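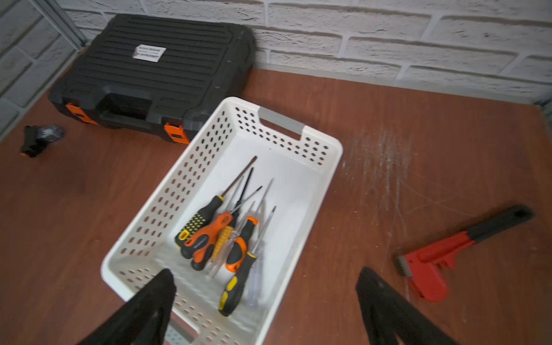

Screwdrivers in a white basket on the bench, with the big toolbox pushed back against the brick.

The Drawer of Mystery Drivers

Kirsty Tautahi can find a screwdriver in the dark. She proved it to me one evening in October, with the lights off in her workshop in Flivcombe, reaching out and coming back with exactly the stubby flathead I had asked for. I was delighted. I made her do it again.

I had driven out from Dallville because a reader wrote in to say that the tool library there had the best sorted hand tools in the county, and I am the kind of person who will get in the car for that. The library lends 397 tools, from pipe wrenches down to the little hex keys that everybody loses, and on most afternoons a good part of them are out in somebody's kitchen or under somebody's truck. Screwdrivers go out more than anything else. They also come home in the worst shape, mixed up with other people's, with paint on the shafts and the tips chewed round.

So once a season Kirsty and Cristóbal Sosa pull every driver in the place and go through them by the basketful. They let me join in, and I had a wonderful time.

The baskets are the plain plastic kind with holes in the sides, and Cristóbal swears by them. Grit falls through the walls when you give one a shake, you can see what's inside from across the room, and there's a slot at the end to grab. He tried coffee cans before that (noisy, and you can only ever see the handles) and then a canvas roll, which looked handsome and never got rolled up. A small basket tipped toward you on the bench is hard to beat. Put in one handful of drivers, keep all the handles at the same end, and you can pick through them without stabbing yourself.

Then comes the good part. Each driver gets wiped down and tried in a test board, a scrap of oak with 16 screws sunk in it, slotted and Phillips and square and star, in sizes from eyeglass to deck. If the tip sits snug and turns without climbing out, it stays. A slotted tip that has rounded over can usually be saved with a flat file, working straight across the end and checking it against the screw every few strokes. I did one myself and was ridiculously proud of it. Phillips tips are another story. Once the wings are gone, they're gone, and those drivers go into a bucket for opening paint cans and stirring things.

"Most people own one good screwdriver and a whole crowd of bad ones," Kirsty told me, squinting down a shaft to see whether it was bent. "They grab whichever is on top, it slips, they strip the screw, and then they think they're bad at fixing things. They aren't! They had the wrong size."

She keeps a chart by the door that matches tips to common jobs around a house, and I copied down the bits I needed. A No. 2 Phillips for hinges and most cabinet hardware. A No. 1 for battery covers and small appliances. For outlet cover plates, a slotted driver narrow enough that it doesn't scratch the plate on either side.

What about the big ribbed toolboxes everyone gets as a gift? Cristóbal likes them fine for travel. A molded case with latches holds a matched set together in the back of a car, and you can tell at a glance what's missing from its spot. For everyday use at home he would still have the favorites out in the open, where a hand can get to them. His own case rides around in his van and has the scuffs to show for it.

We worked until past nine, with the radio on and a bag of Cabral almonds going back and forth. By the end we had been through around 200 drivers. There was one with a cracked amber handle, marked Zakthorpe down the side, that had belonged to Kirsty's grandfather. It failed the test board twice. She filed it, tried it again, and hung it back on the wall.

I went home and emptied my own kitchen drawer onto the table. I owned five No. 2 Phillips drivers, and two of them fit the screw.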